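Section 3: Choosing a Place for Your Kadlec Room Humidifier

Welcome back! By now you should have everything out of the carton and the two halves of the tank snapped together. If you haven't, please go back to Section 2 and take your time with it, as the tank seal is much easier to seat before there is any water about. In this section we'll find a good home for the unit, fill it, and get it running for the first time.

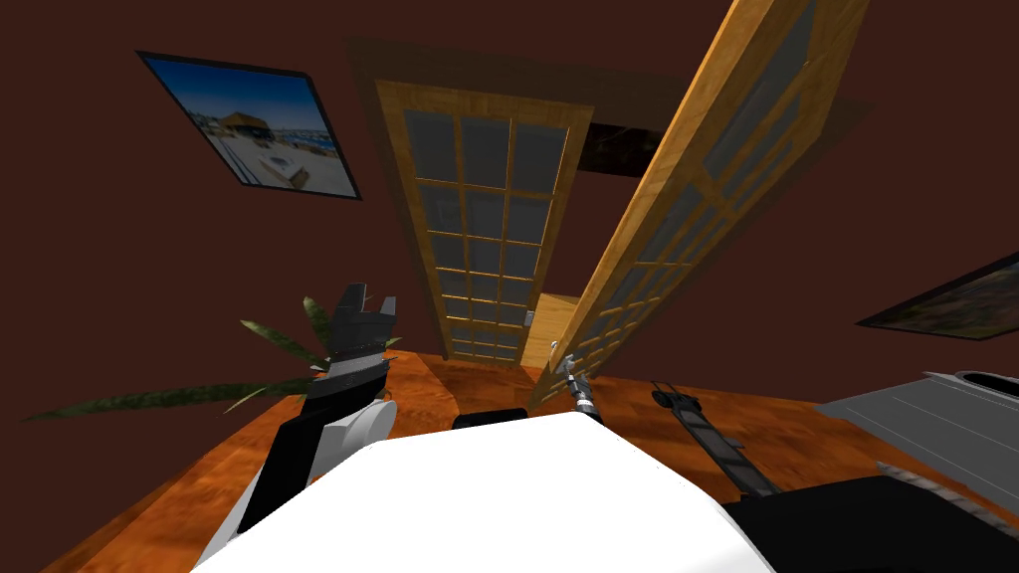
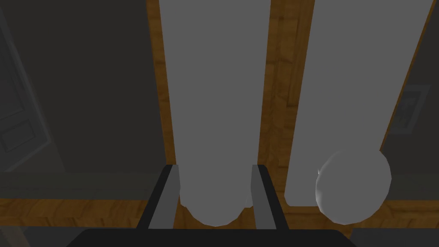 Most of the calls that reach our help desk in Wurnesent have to do with placement, so we'd like to spend a little while on it before you plug anything in. The Kadlec sends out a fine, cool mist that needs some open air to mix with, and if it meets a wall or a curtain too soon it will settle there as damp. Bare wood is the surface to be most careful with. If your room has a wooden floor like the orange-brown one in the first picture, please set the unit on its drip tray and up on a low table or stand, and never straight on the boards. Houseplants, on the other hand, are usually very happy to have a humidifier in the room, and you're welcome to keep yours nearby — just not so near that the leaves drip.

Placing the unit

1. Choose a level, sturdy surface at least 2 feet above the floor. A nightstand or a plant bench will do nicely, so long as it doesn't wobble when you lean on it.

2. Leave a gap of about 40 inches between the mist nozzle and the nearest wall, bookcase or curtain. If your room is small and this simply can't be done, turn the nozzle toward the middle of the room and use the low setting.

3. Put the drip tray down first, with the raised lip facing up, and set the base on top of it. You'll feel the feet drop into their dimples.

4. Run the power cord behind the table, where it won't be tripped over. Don't plug it in yet.

CAUTION: Do not place the unit on or beside a radiator, a heating vent, a piano, or any electrical equipment. Do not hang anything over the nozzle.

Filling the tank

1. Lift the tank off the base by its handle and carry it to the sink. Turn it upside down and unscrew the cap to the left.

2. Fill it with cool, clean tap water up to the line. Warm water seems like a kindness in winter, we know, but it can warp the valve, and a warped valve will leak.

3. Screw the cap back on until it is snug. Please don't use pliers or a jar wrench on it.

4. Turn the tank right side up over the sink and hold it there for a moment. A drop or two is fine. If there's a steady trickle, take the cap off, check that the rubber ring is lying flat, and try again.

5. Wipe the outside dry with a towel and lower the tank onto the base. A few bubbles will rise as the base fills, and that's perfectly normal.

NOTE: If you have hard water, white dust may gather on furniture after a week or so. The Zurnberg mineral cartridge (part 1430, sold separately) takes care of most of it, and you can also use distilled water if you happen to keep some for the iron.

First run

1. Dry your hands, then plug the cord into a wall outlet. The ring of light around the dial will glow amber.

2. Turn the dial to LOW. The light changes to blue, and the mist should begin within 3 minutes. It may come in little puffs at first.

3. Let the unit run on LOW for the whole first evening, with the door to the room left open a bit. Rooms that have been dry for months take up moisture slowly, and a gentle start gives wood floors, door frames and picture frames time to adjust.

4. Before bed, run your hand over the table and the floor around it. If you feel any dampness, move the unit farther into the room or raise it higher.

CAUTION: Always unplug the unit before lifting the tank. Never add oils, perfumes or bath salts to the water. They will crack the plastic, and the damage isn't covered by your warranty.

Owners of the smaller Vimberg model can follow all of the steps above, except that the Vimberg has a push button in place of the dial. Press once for LOW and once more for HIGH.

Once the first tank has run dry, the light will turn amber again and the mist will stop by itself. Refill as above, or turn to Section 4 for the weekly cleaning, which goes quickly with a soft brush and a little white vinegar.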